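A day behind the curtain at the Clinlow Theatre

I have been going to shows at the Clinlow since I was small enough to need a cushion, so when they announced a backstage open day I booked before I'd finished reading the email. Tegan McPhee took our group around. She has been stage manager there for 21 years and talks about the old place the way other people talk about a favourite aunt.

We began in the auditorium, which seats 300 and still has its original plaster ceiling (do look up, it's gorgeous!). Then it was through the pass door and straight into the wings, which were much narrower than I'd ever imagined. In the last musical they had a chorus of 39 squeezing past each other in there, most of them in feathers. Tegan showed us the prompt desk, the cue lights and the fly ropes, and let a very pleased boy from our group call a pretend blackout.

Wardrobe was upstairs, and I could happily have stayed all afternoon. There are nearly 60 years of costumes on those rails, each with a cloth label naming the show and whoever wore it first. I asked far too many questions about sequins and came home thinking about colour and beads and buttons.

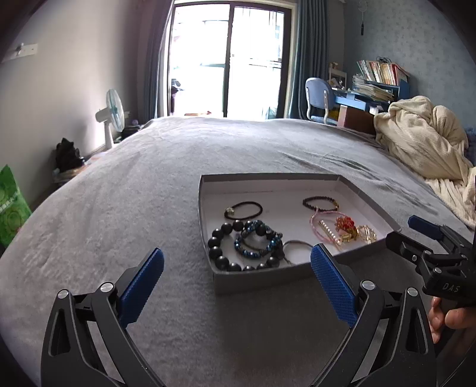

The rehearsal room

After a cuppa we were allowed to sit in on a rehearsal of Wultuta, the new musical opening in July. They were working through the second-act duet, over and over, with just a piano and a few chairs for scenery. I'd expected to be a bit bored by the fifth go – not at all. Every time the director moved somebody half a step, the whole song seemed to change, and by the end I had a proper lump in my throat.

The Savolainen Studio next door is used for smaller plays, and we had a quick peek while the crew were focusing lights. Parking is easiest behind Boltden Street, and wear flat shoes, as the stairs up to wardrobe are steep.
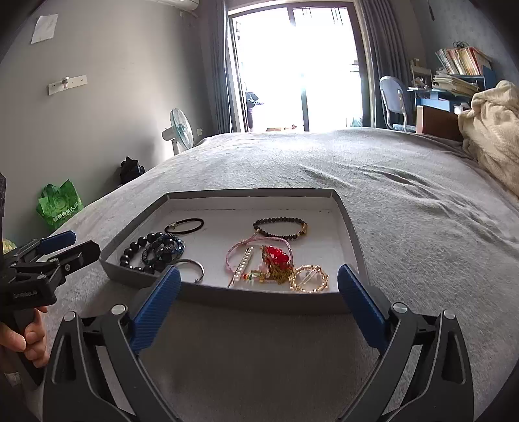

Beaded bracelets and a hair tie in a box lid.

Tours run again next season, and I've already put my name down for the evening one, which finishes up in the lighting box.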